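Equipment notebook, June, late evening
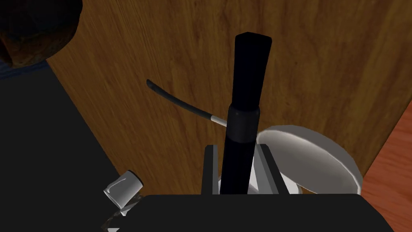 Simulated view from the gripper, black cylinder held upright, bowl to the right.

Spent the afternoon with the Trallach quote again and I like it less every time I open it. The arm is priced fairly enough. Then there is the gripper, then the mount, then a "commissioning package" that runs to 5 lines and says the same thing in each of them. Their simulator comes free for the trial period, and that is what I have been playing with all week instead of doing the budget.

I'll give the sim its due. The wood grain on the table is lovely. The fingers close on the cylinder and it sits there between them, straight up, and I catch myself thinking, fine, buy it. But a rendered table costs them nothing. I want to know what the fingers do with a real handle that has been dropped and greased and taped up, and the sales sheet has no number for that.

Asked Flullivix for the same thing in writing. They sent back a chart of 100 grasps, all good, all in simulation. Wrote again and asked for 20 on a real bench with our own parts. No answer by five o'clock.

Line 2413 in the spreadsheet is still the replacement fingers. I had them at one set a year, which was me being cheerful. Changed it to three and the total went red. Changed it back to two and it is still red, a bit paler. Could drop the second camera – don't want to, though from this view I can't see what is behind the cylinder, and that is exactly the sort of thing we would be paying a person to go and look at.

Ogura will lease. The monthly figure looks small until you get to the end of the term and own nothing. The used one from Claketti has no warranty and a controller I can't find a manual for. Read the listing twice anyway.

What I have decided, for tonight: no order before the bench trial. If Trallach won't lend us a gripper for it then I have my answer about their support too. Need to ask for the shipping weight, and whether the floor by the back wall will take the stand. Also find last year's power bill.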